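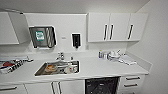 The kitchenette counter, with the sink at center left and the dishwasher below.

Skostholm Common Rooms: Gallery

The common rooms at Skostholm are open to residents of the Imatcombe and Jolby wings and to their guests. The pictures on this page show the shared kitchen and the game room as they are in everyday use. Both rooms may be reserved for private gatherings of 10 people or more through the front office.

Kitchen counter
Residents are asked to rinse dishes before loading the dishwasher and to leave the sink clear for the next person. Hand soap and paper towels are restocked each morning.

Surfaces
Pale finishes are used throughout the rooms – an off-white with faint speckles is typical. Please wipe with a damp cloth only and avoid abrasive cleaners. 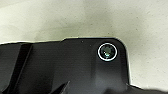 Game room
The game room is carpeted and runs the full length of the Kirkegaard side of the building. Foosball is available near the yellow-framed tables, and there is bench seating beneath the windows. Game pieces should be left on the tables after play.
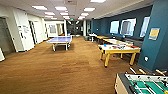 Cooking area
Cooking is permitted until 10 p.m., and the stove must be attended at all times.

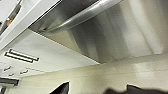 Shared cooking equipment is inspected twice a year, and residents may report a fault at any time at the front office. Reports are normally answered within two working days. The stainless steel hood should be wiped along its front rail and lower rim after frying, as grease marks the brushed metal quickly. The white cabinet beside it has a slim dark handle, and this should be cleaned at the same time.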